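Boketti Opens Its Equipment Planning Desk to First-Time Robot Buyers, and Puts the Whole Budget Workbook Online for Free

GILIDCOMBE. Boketti, the equipment planning firm that has spent the last several years helping schools, small labs and food businesses work out what to buy and when to buy it, is very happy to announce that its robotics planning desk is now open to everyone, including groups that have never owned a robot and aren't yet sure they want to. Along with the desk comes the new edition of the Lunby Workbook, a 108-page budget guide that used to be handed only to paying clients and can now be downloaded by anybody who would like a copy.

The workbook grew out of a long run of conversations. Over the past year the Boketti team sat down with 204 buyers, from one-room teaching labs to regional kitchen operators, and asked them to bring their real purchase orders (and, where they were willing, the ones they wished they hadn't signed). Those papers came to 1386 separate lines of spending, and the team read every one of them.

"The arm itself was the part people had thought hardest about, and it was almost always fine," said Harriet Haddad, who leads the planning desk. "Then you'd turn the page and find the second table, the extra power strips, the replacement finger pads, the shelf somebody had to put up for chargers. We kept seeing those same little lines coming in as surprises, month after month, and we thought, well, let's just write them all down for people!"

The new edition gives a great deal of its space to hand-held gripper tools, the kind a person carries and works with directly while recording a task. Many of the buyers Boketti met are starting there, with everyday kitchen jobs on a tabletop, and planning for a robot arm later on. The workbook walks them through both stages, with a separate sheet for each, so that the first year's money isn't quietly eaten up by the second year's plans.

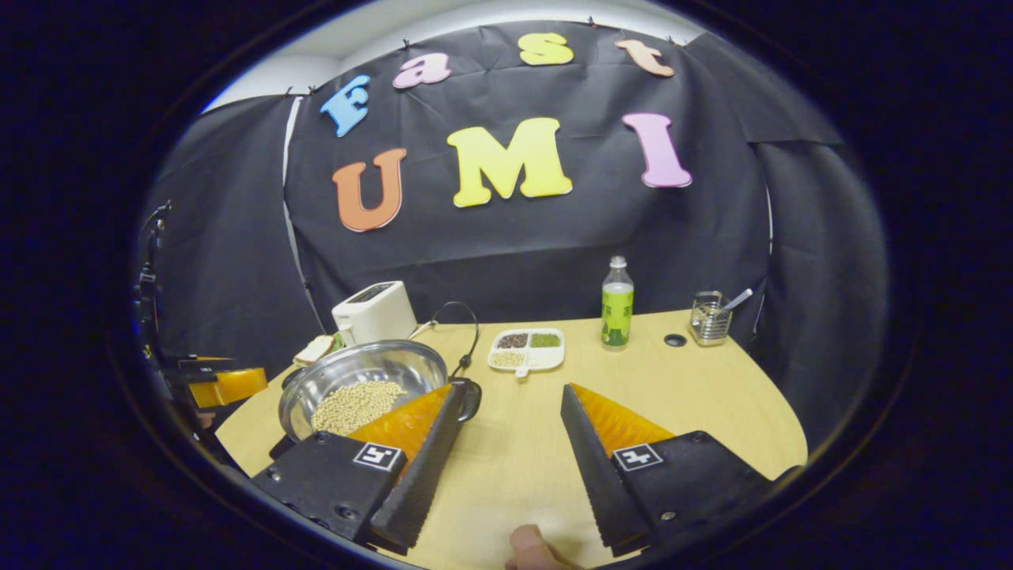
Should a small group buy a robot arm first or start with hand-held tools?

Most small groups do better starting with hand-held tools, provided the task is one a person can comfortably do with a two-finger gripper. The group learns what its task really asks for in reach, grip and table space, and it can write a far better specification for the arm when the time comes. A group that already has a fixed task and a signed customer may be right to order the arm at once, and the workbook has a sheet for that case too.

Props and ordinary household goods get a chapter of their own, which early readers have told us is their favorite. Pots, plates, bowls, dry beans, a toaster, a cooktop: each is a small purchase, and each tends to be charged to whichever card is closest. Boketti suggests a single props line of $2000 for the first year, opened before anything else is ordered and looked at again in February. Groups that work with food are asked to add a restocking column, and anyone using a heating appliance is asked to check the circuits in the room before the furniture goes in.

Conceição Esteves, who wrote the chapter, spent a good part of her career buying for commercial kitchens and brought that eye with her. "In a kitchen you'd never order one ladle," she said. "You order the ladle, the spare, and the hook it hangs on. I wanted people planning a robot workspace to have that same habit, and to have the same dish available in six months when the first one gets dropped. If your recordings were all made with one particular pot, please buy another of that pot while the store still has it."

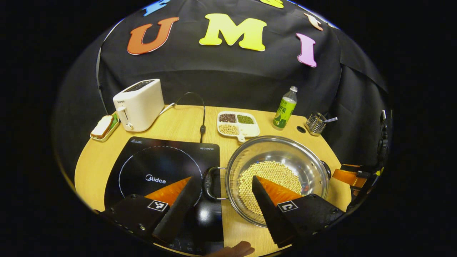 Time is the other thing buyers told Boketti they had priced too low. The workbook therefore asks for hours alongside dollars on every sheet: hours to set the table up in the morning, hours to put things back between recordings, hours to charge, label, copy and check files at the end of the day. Khurram Janjua, who built the spreadsheets, recommends filling in those columns with the people who will be doing the work, and doing it before the quote is approved. His own team tried the sheets out on a project called Zulu, an in-house tabletop study at Boketti's Gilidcombe office, and ended up moving money from a second workstation into staff time.

The planning desk itself is a friendly and fairly informal service. A group sends in its draft budget, however rough, and a planner reads it and writes back with questions. A call follows if the group would like one. There's no charge for the first review, and Boketti doesn't sell robots, grippers or any other hardware and takes no commission from those who do. Longer engagements, such as a full three-year replacement plan, are quoted separately.

Lukian Kostiuk will look after requests from schools and colleges, whose budget years don't always line up neatly with a supplier's delivery dates. Retno Teoh will look after food businesses and small manufacturers, and she especially welcomes budgets that have already been turned down once. "Bring me the one with the red marks on it," she said. "I can usually learn more from the marks than from the numbers, and we can have a proper talk about what to ask for next time."

The Lunby Workbook comes as a printable document and as a set of editable sheets. Readers are free to copy and adapt it for use inside their own organizations, and corrections are warmly invited. Draft budgets can be sent to the planning desk through the contact form on the Boketti site, and press inquiries should be addressed to Harriet Haddad at the Gilidcombe office.

Last updated: February, 4:15 p.m.

31 shares | 6 comments

Related releases
Leasing or Buying: Boketti Adds a Side-by-Side Sheet
Retno Teoh Joins the Boketti Planning Desk
Spare Parts and Shelf Space: Notes from the Gilidcombe Open House
What We Changed in the Lunby Workbook After Zulu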